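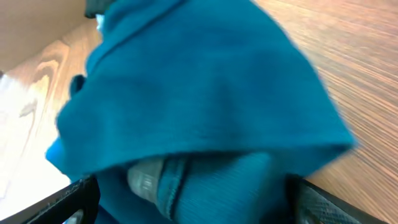
Dagim Sisay commented that folding sweatshirts is a waste of a life and I should just hang everything up. Dagim, I love you, but I have 15 hangers and a closet the size of a cereal box!

So, folding it is. October means the warm stuff comes out of the bin, and I do it all on the table, standing up, because folding on the bed wrecks my back (and then I lie down, and then it's over). Sleeves in first, then the bottom hem up to the neck.
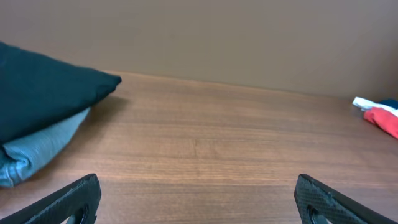

I used to fold in thirds like the lady at Vitier, where I worked for 2 summers, but thirds come out too skinny for my shelf and the pile tips over. Halves are fatter and they stay put.

Next question: do you sort by color or by type? I go by type, mostly, and then get lazy.

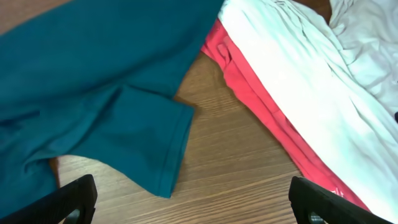 2 min read

Red stuff gets its own spot till I've washed it once by itself. I learned that with a white blouse I really liked, RIP. Anything with lettering I fold print side in, so it doesn't rub.
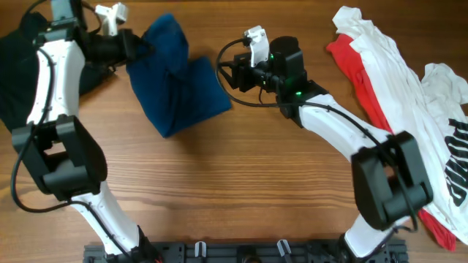
Dark things go at the bottom of the shelf and I pretend I'll wear the light ones more. We'll see! I still have a whole bag of socks to match up tonight.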